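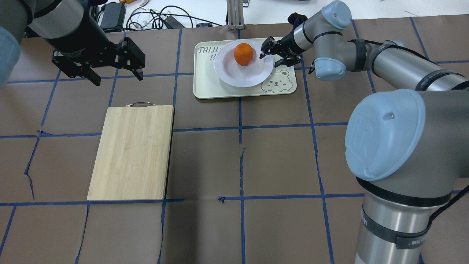

Two arms, one orange, one cutting board, and a grid of blue tape. This is what my September budget spreadsheet is for.

OK so a few people asked what it costs to get a tabletop two-arm setup going, and I've been putting off answering for ages. Thread time! I'm writing it mostly for folks who have to ask someone else for the money, like me.

First thing I got wrong: I budgeted for arms. Just arms! Then came the grippers, the mounts, the power supplies, the spare cables, the extrusion, the table... My line for "small stuff" had 4 items on it when I turned it in. Xiaoqing Yan looked it over and sent it back with 15 more. She was right about every single one (even the velcro straps, which I argued about).

Cable straps are cheap, by the way. Order a big roll. Then order another one.

Second thing: get quotes from more than one place. I had Skondar and Vunberg both price the same list. Skondar came in lower on the arms, but shipping was on a separate page and I almost missed it. Vunberg put it all in one number, which my boss loved. Ask for the total delivered to your door, in writing, with the lead time next to it.

Table covering! We went with brown paper and blue tape, and I put the whole thing down as $20 a month. The paper rips and creases, the tape goes wavy, you redo it. I priced a nice printed mat too and it was $218. Sombat Ongart wants the mat. Sombat doesn't hold the card, lol.

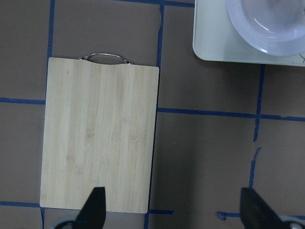 Do you need to buy spare gripper fingers up front?
I'd put one full spare set in the first order, mostly so you aren't stuck waiting on a shipment in the middle of a busy week.

Props are their own budget line and I will die on this hill. Plates, trays, boards, fruit. Fruit is groceries, and our finance system has no idea what to do with groceries, so Nayeli Contreras had me file it under "consumables." Oranges hold up pretty well. Don't plan on bananas.

Buy doubles of any kitchen thing you plan to use for more than a month. We picked a cutting board with a metal loop handle, and I'm trying to find a second one just like it before the store changes the style again.

Still undecided: the service plan. Lanying Lu says skip the first year and put that money into a spare power supply. Vunberg's rep says the opposite (shocking, I know). If you've paid for one and used it, tell me how it went. I have to send in my final number by 4 pm and that box is still blank.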